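Dye notebook, March, 7:40 in the evening

Pot 3 came off the heat an hour ago and I've been putting off writing this up because my hands are still orange (gloves had a hole, of course they did). Picking up where the last entry stopped, which was the alum bath and me complaining about the lid.

So! Madder. I'm finally past the pinkish-brown stage and into something I'd call red without crossing my fingers. The big change this time was keeping the temperature down. The old notes in this book say "simmer gently," in my own handwriting, and I'd like a word with whoever I was then. Simmering is how I got all that brick color last fall. This round I held it low for the whole soak, checked it way too often, and let it cool with the yarn still in the pot. The skeins came out clear and warm, with only a little brown creeping in at the ties.

Weights, before I lose the scrap of paper: the wool was 1,245 g dry before scouring and 1,178 g dry after. That's a bigger drop than I expected, but the Vatell fleece is greasy stuff and it spent a long time in the basket in my car. Madder used was 524 g, ground, from the Burberg bag. That works out to a bit under half the weight of the scoured wool, so there's still color left in that pot. I can smell it. I'm going to run an exhaust bath tomorrow with the leftover singles and see if I can get a decent coral out of it.

Tâm, if you're reading this: yes, I used your chalk trick, and yes, you were right about the water here. A pinch in the pot and the color moved toward red while I stood there with the spoon. I had been blaming the roots for months. I've put the chalk jar back on the shelf over the sink, on the left, where you'll pretend you can't find it.

Where I'm still stuck is the overdye. I want a plum, and what I keep getting is a sort of tired eggplant that looks fine under the shop lights and awful by the window. I've tried madder over a medium indigo and I've tried it over a pale one, and the pale one is closer, but it goes streaky wherever the indigo didn't take evenly to begin with. Next try is the other way around, with the madder first and then really short dips in the vat, maybe with a good long airing in between. Tâm thinks I should quit being stubborn and add a little cochineal. Probably! But I have a whole bag of madder to get through and cochineal is not cheap.

The other thing eating my time is the sample cards for Clundo. They want a set that shows each color next to something for the home, so people can picture a throw or a table runner and not just a sad little butterfly of yarn. I've been collecting surfaces and patterns for the mood page. Pale stone is turning out to be the best partner for the reds, much better than the gray linen I started with.
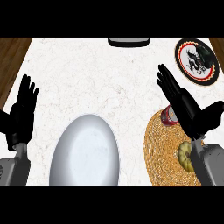
Mood page, surfaces: white marble top, round decorative plate, brown wood floor past the table.

I like how the floor warms up the white. If I do a runner in the madder red I'd want the undyed cream along both long sides, so the red doesn't sit straight on the stone. Might weave a short test on the small loom this week, plain weave, nothing fancy, and see how wide the cream has to be before it looks like I meant it.

Small stuff, no order:

The Vasylenko pot is developing a spot on the bottom. I scrubbed it and it's still there. I don't think it's iron but I'm not using it for yellows until I know, so please don't either.

Rinse water took forever to run clear. I gave up on the fourth rinse and let the skeins sit overnight in plain water with a drop of the wool soap, and in the morning there was hardly anything coming off.

The light test strips are taped up in the south window. Half of each is covered with card. Don't move them, don't straighten them, don't open that blind.

Labels! I tied the tags on before the mordant this time and the pencil held up fine. The marker did not. There are two skeins marked with a blue smear that I'm fairly sure are the 10 percent alum, and I've hung them separately on the end hook.

Still to buy: gloves, the thick kind, and more cotton string for ties. I'll set up the exhaust bath first thing and write down the color once it's dry.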